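Kevunia Standing Desk Mat, 2-inch edge

Price: $249
In stock, ships from our warehouse in two business days

I sold chairs for years before I ever stood on one of these, and I was a snob about it. A mat is a mat, right? Then I spent a whole October on my feet getting our new showroom ready (tile over concrete, the worst combination there is) and by the end of the first week my heels were so sore I was walking like a penguin. Pasichnyk had sent us a sample Kevunia that was still rolled up behind the counter. I unrolled it, stood on it, and pretty much stayed there until the job was done.

So yes, I'm biased. I have one at work and one in front of my kitchen sink!

What I like is that it's firm. Most cheap mats feel wonderful for ten minutes and then you sink through to the floor. The Kevunia has a dense core with a softer skin on top, and the middle is raised a little so you end up shifting your weight around without thinking about it. If you've been using a gel mat you'll probably find it stiff at first. Give it a few days before you write to me. 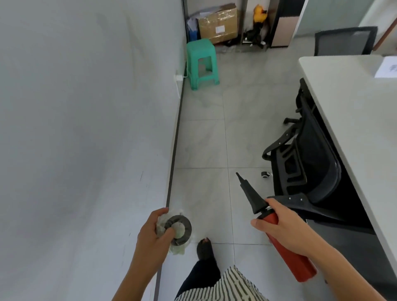

The underside is the other thing people ask about. It's a closed rubber grid and it grips tile, vinyl and sealed wood very well. It does not grip carpet, and I won't pretend it does. For low office carpet you want the Fanum version, which has a nubbed back and costs the same. On thick carpet I'd skip a mat altogether, you already have one.

Size and color

It comes in one width for single desks and a long one for counters. The long one is heavy, so get someone to help you carry it in from the porch. Colors are slate, moss and black. Slate hides dust best, moss is the prettiest, and black shows every crumb you've ever dropped.

Cleaning

Warm water and a drop of dish soap, that's it. No bleach and please no steam mop, the skin will bubble and the warranty doesn't cover it. Coffee wipes off fine if you get to it the same day. Tea, strangely, is worse.
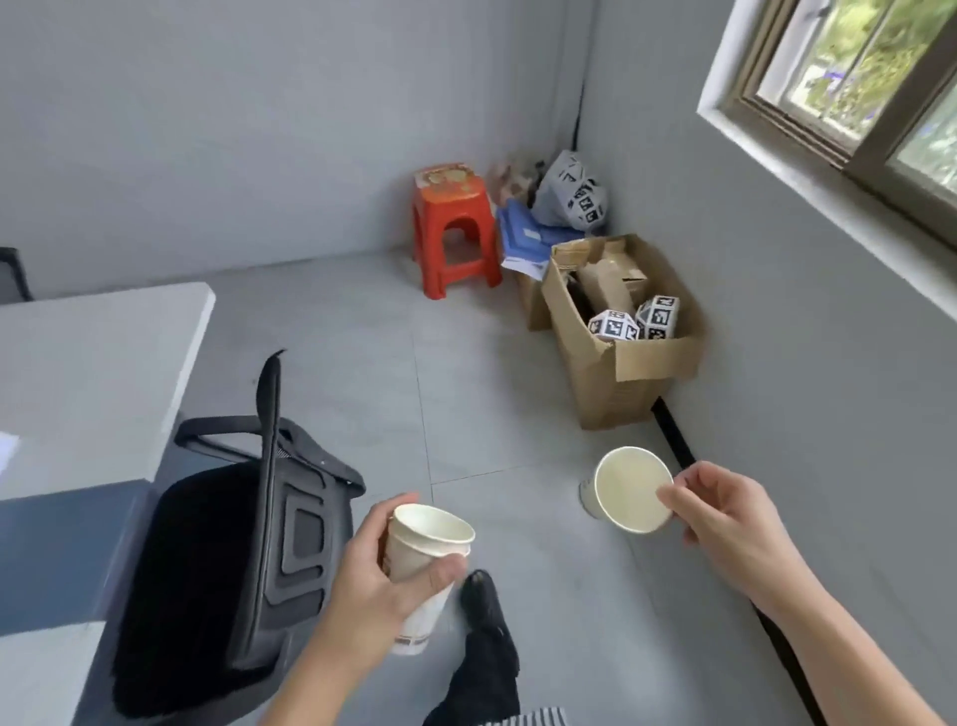 Paper cups, gray floor tile

If yours has a rubber smell when you open the box, leave it flat in a room with a window open overnight. The black seems to smell more than the other two and I've asked Pasichnyk why and never gotten a straight answer. The corners may curl a bit from being rolled. Turn it upside down under something heavy for an evening and they'll settle.

Which shoes?

I wear sneakers. Socks are lovely too. Heels will leave dents, and narrow ones can go right through the skin, so keep a pair of flats under the desk.
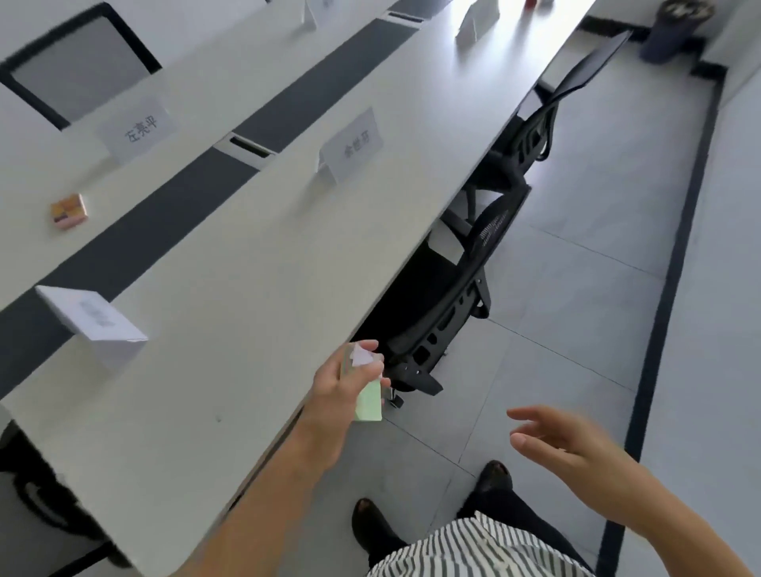

Beside the white desks

Warranty and returns

Pasichnyk gives you 11 years on the core and 2 on the surface. We give you 50 days to send it back, used, no box needed, and we pay the freight on the regular size. On the long one we split it with you (sorry, it really is heavy). The older Testex mats we used to carry are discontinued, but we still honor those returns, just dig out your order number.

One change since I first wrote this page: as of September 2, 2020 the edges are beveled on all four sides. The older stock had a square back edge, and chair casters used to catch on it.

From our customers 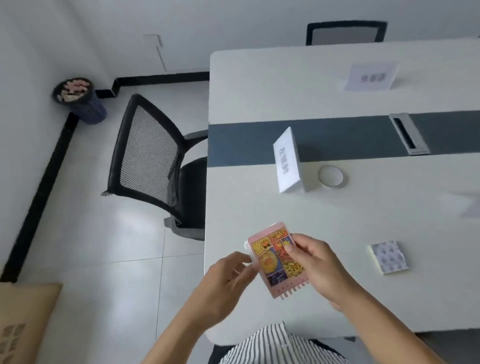
Linnea Grønli: I bought the slate one for a desk I share with a coworker who sits all day, and the beveled edge is what sold me, we just slide it out of the way with a foot. It was stiffer than I expected for the first few days and now I miss it when I work from home. I do wish it came in a lighter gray.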